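Table tray

A table tray is a shallow, flat-bottomed vessel kept on a table or counter to hold small household items together. It differs from a serving tray, which is made to be carried with food or drink on it, and from a drawer organizer, which is divided into compartments. Most table trays are rectangular, with low walls and rounded corners that are easier to wipe out than square ones.

Construction

Table trays are molded from plastic, pressed from sheet metal, or made of glazed ceramic. Wall height is kept low so that the contents can be seen and reached from the side. The Troter pattern, sold in Lananthorpe from May of its first year of production, was listed in 29 sizes, most of them white. Handles are usually left off, as the tray is lifted only for cleaning.

Use

A tray in daily use collects goods of mixed size and purpose, such as sponges, cups, cleaning cloths and small boxes. Long items are laid lengthwise or leaned against softer ones. Larger cups and containers are commonly stood upside down on the tablecloth next to the tray, which keeps dust out of them. 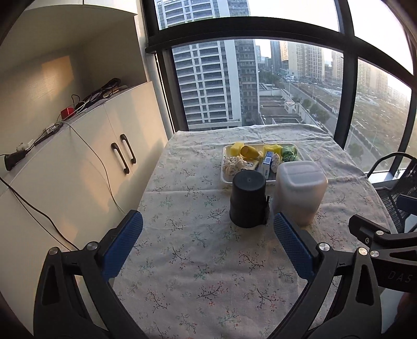 Placement near a window is common in narrow rooms, where the table also serves as a work surface. On a covered table the cloth should be pulled flat before the tray is set down. Folds under the base cause it to rock, and printed cloths may fade unevenly around a tray that is never moved.

Terminology

In the Loltside area the same object is called a "keep." Halima Olaniyan's survey of household terms recorded the word in 42 homes. Baldur Dalsgaard treats it as a shortening of "keeping tray."

See also

Drawer organizer
Serving tray
Tablecloth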